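Friday, September 18, 2020

Clear and dry. Up at the usual hour, coffee, then straight into the back room before the heat built.

The subject today was the white table again. It has been the catch-all since July, when the Osier shelving went up on the long wall at Grarkenden and the floor had to be kept free for the ladder. Everything that came off the old shelves went onto the table, and most of it stayed. I had set myself the target of a bare surface by evening, with all small goods sorted into boxes and the boxes assigned to a shelf position.

Method as follows. Items were divided by size first and by purpose second. Doing it the other way, as I did in the spring, produces a category called "electrical" that contains both a fuse and a floor lamp. Anything that fits in a closed hand goes to an open-topped box. Anything longer than a forearm goes to the bottom shelf, flat. The middle sizes are the difficult ones and were left until after lunch.

The Skakis boxes are good and I will order more. The walls are stiff enough that two can be lifted together by the rims, and the square footprint wastes very little of the shelf depth. The Voyle ones bow outward when full. Once they bow they bind against each other, and it takes both hands to get one out. I have moved the Voyle boxes to paper and cloth, where the load is light, and kept Skakis for hardware.

Shelf loading: the Osier leaflet gives up to 70 pounds per shelf, evenly distributed. I weighed the hardware on the bathroom scale in batches and the bottom shelf is well under. The second shelf is closer than I would like. The tin of mixed screws accounts for most of that. I shifted it down one and put the lamp parts in its place.

The level was also checked. The left upright has settled slightly toward the window – the bubble sits against the line instead of between the lines. One turn on the front foot corrected it. I will check again in a month, as the floor in that corner has moved before.

Stopped at noon. Bread, the rest of the soup, an apple. Read through the Osier invoice again while eating and found that the delivery charge had been applied twice. The total shown is 2,410 and should be less. Wrote to them. Their last reply took 3 days, so I do not expect anything before the middle of next week.

The afternoon went to the middle sizes. I tried sorting them by how often they are wanted and gave up after the first shelf, as I could not remember using half of them. Sorted by material instead. Metal at the left, plastic in the center, wood and card at the right. It is an arbitrary scheme but it can be followed without a list. Labels are still in pencil and will stay that way until the arrangement has survived a few weeks of use.

One open question is the wall behind the table. It has picked up faint smudges and will need a wash before any paint goes on. The white cable that comes down from the ceiling to the small plate is also in the way of a second run of shelving. It could be rerouted along the corner, but the plate would have to move with it, and I do not want to open the wall this year. For now the second run stops short.

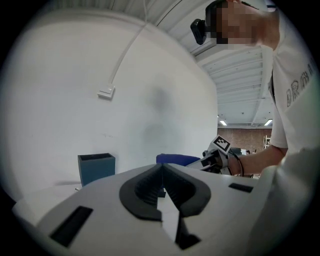
Back room, the white table and the teal box, wall still to be washed.

Remaining on the list: felt pads for the table legs, a longer screw for the bracket nearest the door, and a decision on the old curtain rail. The rail is sound but fits none of the windows here. It can go to the bottom shelf with the other long pieces until the end of the year, and then out.

Swept the floor last. Found the missing shelf pin under the radiator, so the top shelf now has its full set and the folded card can come out.

Supper late, rice and beans. Left shoulder stiff from the ladder. Tomorrow the cupboard in the hall, if it stays dry enough to have the door open, and the 2 Voyle boxes of papers to go through after that.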